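# Ukus pillow-reset skill: data card and review notes

Notes kept by Bouchra Erraji for the Slaoui purchasing group. The vendor, Ninero, sells Ukus as an add-on for two-armed robots and says it will "restore a lounge to guest-ready condition." I had 20 recorded runs to look at, all on one cream sofa over gray striped carpet. I'd want a lot more than that before signing anything.
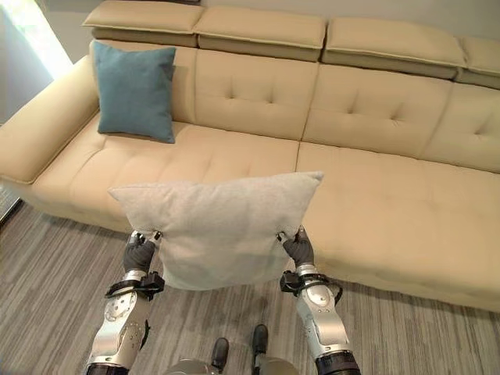
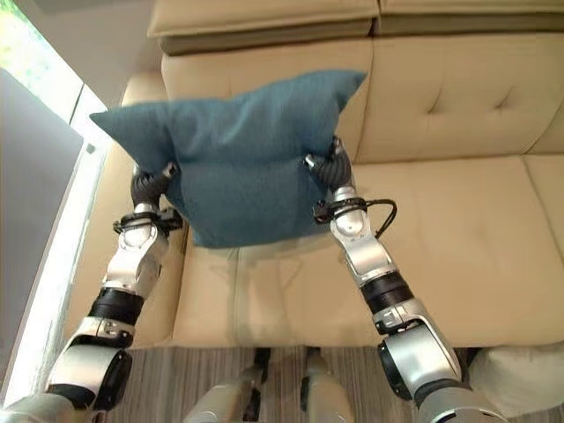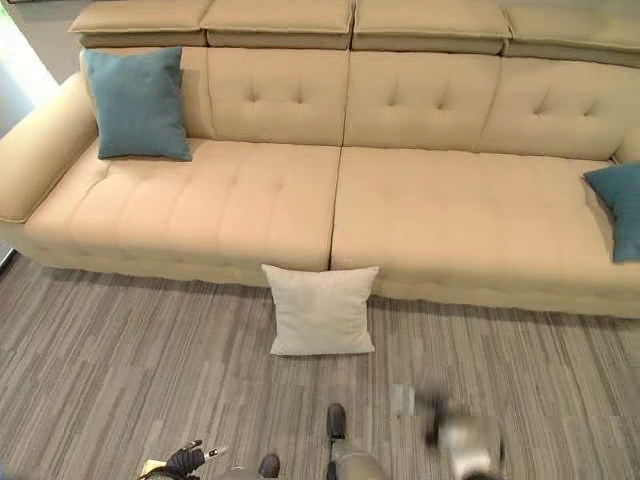
## What's in the folder

- `runs/` — 20 recordings, head camera only
- `stills/` — 450 frames pulled from the runs
- `labels.csv` — one row per still: pillow color, where it is (seat, floor, in hand), which hands are touching it
- `vendor/` — the Ninero brochure and price sheet, unedited

Stills are not in time order. Don't sort by file name and assume you've got a sequence. I did that in January and had to redo 38 rows.

## What the brochure says, and what I can back up

**"Handles any soft furnishing."** The folder has square throw pillows, teal and pale. No bolsters, no round cushions, no blankets. "Any" is doing a lot of work.

**"Gentle two-hand hold."** The two-hand part is fair. With the teal one lifted over the seat, the hands pinch it along the lower edge and the fabric creases across the middle. Whether that matters after a year of daily use, I can't say, and Ninero didn't send wear data.

**"Designer-level placement."** No definition given. I asked for a tolerance in inches and got the brochure again.

**"Clears the floor."** There's a still with an off-white pillow standing on the floor against the sofa base. A still won't tell you if it ended up on the seat, so I label those `floor` and leave it there.

## Known problems

1. Motion blur. The hands smear in some frames. Use `blur=1` to filter.
2. Pillows at the right end of the sofa get cropped by the view. Labeled `partial`.
3. The pale pillow reads as gray in some stills and off-white in others. I use one label, `light`, for both.
4. One room, one sofa. Tufted leather-look upholstery may be easier or harder than cloth — there's nothing here to compare it with.

## Cost

The quote is for a 6-month minimum. Support goes through Sakolix, billed separately, and the price sheet doesn't say what a site visit costs. Get that in writing.

## Still waiting on

- Time per pillow, start to finish
- Drop rate, with the failed runs included
- A test on a sofa we pick

Send corrections to the labels as a pull request, one file per change.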